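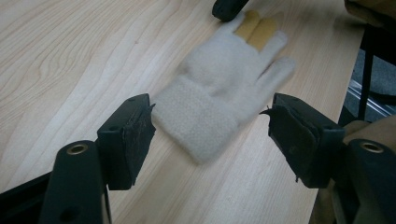
Mahnaz Akbari asks whether a fleecy glove can be dried flat on a bare table, or whether the wood will suffer, as her old pair lived on a radiator all winter and the cuffs have gone hard.

Emholm > Care and storage > Hats, scarves and gloves > Fleece and knitted gloves: FAQ

November, by Keith Lightfoot

Can gloves be dried directly on a wooden table?

Not while they are dripping. Standing water marks oiled wood within an hour or so and can cloud a varnished surface if left overnight. Press the gloves in a towel first, then lay them on a second, dry towel. Once they are only faintly damp, a bare varnished table is acceptable. Oiled and waxed tables should be kept covered until the gloves are fully dry. Radiators are not recommended for any pair with elastic in the cuff.

What temperature should they be washed at?

Check the sewn label. Polyester fleece normally tolerates 40 °C. Wool and wool blends should be washed cool, on a wool programme or by hand. If the label has been cut out and the fibre is unknown, treat the glove as wool. Spin speed matters less for polyester than for wool; we use the lowest setting for both.

Should they be turned inside out?

For washing, yes, if the lining is loose enough to come out with the hand and go back without twisting. Where the lining is stitched at each fingertip, leave the glove the right way out. Pulling a stitched lining through usually tears the tip seams, and those are the slowest part of a glove to repair. If one finger has already come inside out in the drum, push it back with the blunt end of a wooden spoon while the fabric is still damp.

Why does the cuff take longer to dry than the hand?

It is generally the denser part. A thick knitted cuff holds water in the loops and, if folded back, in two layers. Unfold it before drying and turn the glove over once, halfway through. Do not hang the pair by the cuffs. Pegs leave ridges, and the weight of a wet hand section pulls the opening out of shape.

The pile has gone flat. Can it be restored?

Often, in part. Brush the dry fabric with a soft clothes brush, first against the direction of the pile and then with it. Matting on the palm and the inside of the thumb is wear, and brushing improves the look of it for a few days at most. Fabric conditioner makes matting worse on most fleece. Roxana Ilie, who answers the repair post, uses a dry nailbrush on small patches – a new one, kept for that purpose only.

How should a workspace be set up for sorting and mending? 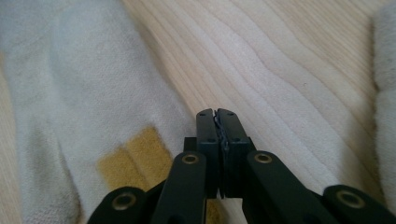 Sorting goes faster if the lint, loose threads and trimmings have somewhere to go before you begin. Put a small dish at the side you cut on. Dark bits should be picked off pale fabric one at a time, as rubbing drives them into the pile. We prefer a surface arranged like this one, with cloth over part of it and bare wood showing on the rest: gloves can be brushed on the cloth, where they do not slide, and scissors and pins go on the wood, where they are easily seen. Shake the cloth out between pairs.

What do I do about dark fluff on white or cream gloves?

Let the gloves dry completely first. Wet fluff clings and smears. Lift the larger pieces with fingertips or blunt tweezers, then go over the rest with a lint roller using light pressure. Sticky tape wrapped round the hand also works but leaves residue if pressed hard. Coat pockets are the commonest source, followed by black scarves washed in the same load. Wash pale gloves separately or in a mesh bag.

Can a hole in a fingertip be mended at home?

Yes, if it is smaller than a shirt button and the fabric round it is sound. Use polyester thread on fleece and a matching wool on knitted gloves. Put the glove on the handle of a wooden spoon, catch the edges with small stitches and draw them together without puckering. Finish inside. A hole on the seam itself should be closed with backstitch, starting slightly before the gap and ending slightly after it.

Larger holes need a patch. Instructions are on sheet 657, which also covers replacing a lining finger. Sheet 657 replaces sheet 40; the older one gave the wrong seam allowance for children's sizes and should be thrown away.

How should gloves be stored over the summer?

Washed, fully dry, flat, and with each glove laid palm to palm on its partner. Do not roll one cuff over the other. It keeps the pair together but stretches one cuff permanently. A cotton bag or a lidded box is suitable. Plastic bags are acceptable for polyester only. For wool, check the bag once in the middle of summer and shake the contents outdoors.

Should single gloves be kept?

Keep a single glove until the end of the season in which the other was lost. After that it is useful as patching material, provided the back of the hand is in good order. Nicanor Ibarra asked whether two odd gloves of the same size can be worn as a pair. They can, if one is a left and one a right, though different fabrics will wear at different rates.

Does the table need any attention afterwards?

Wipe up lint with a dry cloth, working along the grain. A damp cloth turns fine fluff into a film that collects in open grain and shows on light wood. If a water mark has formed, leave it for a day before doing anything – many fade on their own. Marks that remain on an oiled surface can be rubbed lightly with a little of the same oil. On varnish, try nothing abrasive.

Do you accept gloves for repair by post?

Yes, in clean condition only. Enclose a note stating which finger is affected and whether the lining may be replaced with a different colour. Leather and heated gloves are not accepted. Quote the repair number in any later message; numbers for this winter start at 2962.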